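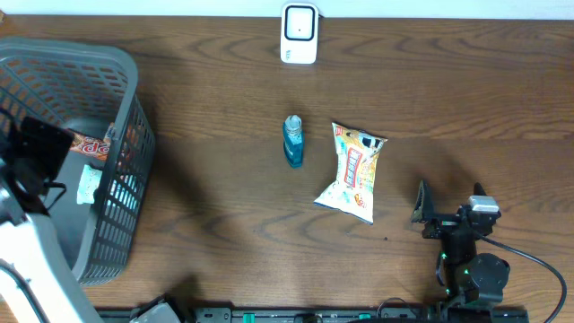
According to Khadija Sqalli, a new language only starts to stick on the day you get annoyed in it, when you want to say something so badly that you stop checking your endings and just say it. We love those days. They're loud, and the grammar is terrible, and people walk home with a sentence they'll never forget.

About Lernness

Lernness is a small evening language school for adults in Wernness. We teach Spanish, French, Thai and Arabic, and we've been at it long enough that a few of our first beginners now come in to teach beginners of their own (which still makes us very happy!).

Classes run for 75 minutes. We tried longer ones in the early years, but by the end of a working day most heads are full, and the last stretch was mainly people looking at the clock in a foreign language. Groups are small and everyone talks every week, even in the first lesson, even if all you have is hello and the name of your street.

How we teach

We start with talking and bring the writing in after. For Spanish and French that feels natural to most people. For Thai and Arabic it makes some students nervous, so Ratanaporn begins the script in the second month of Thai, a handful of letters at a time, with words the group already knows by ear. Arabic works much the same way, and we're always clear about which kind you're learning — we teach Moroccan Arabic for conversation, with a separate reading class in the standard language.

Gorka looks after Spanish and is also the reason we have a song night. You don't have to sing. You do have to argue about what the words mean, and that can go on until well past closing.
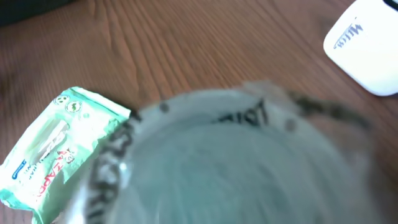
Wooden tabletop, close up

Who comes here

We have 82 students this term. Some have married into a family that speaks another language at dinner, some are planning a move, and plenty just heard a language on a bus and got curious. We don't ask for a reason or a level test. Come and sit in on a class, see where you feel slightly lost but still interested, and that's probably your group.

Joining

New groups start in April and again in the fall, and you can switch up or down in the first month without paying again. Books are included in the fee. If you've had to miss a few weeks, just come back — your teacher will pair you with somebody who took good notes.

This page was last updated on 21 May 2019.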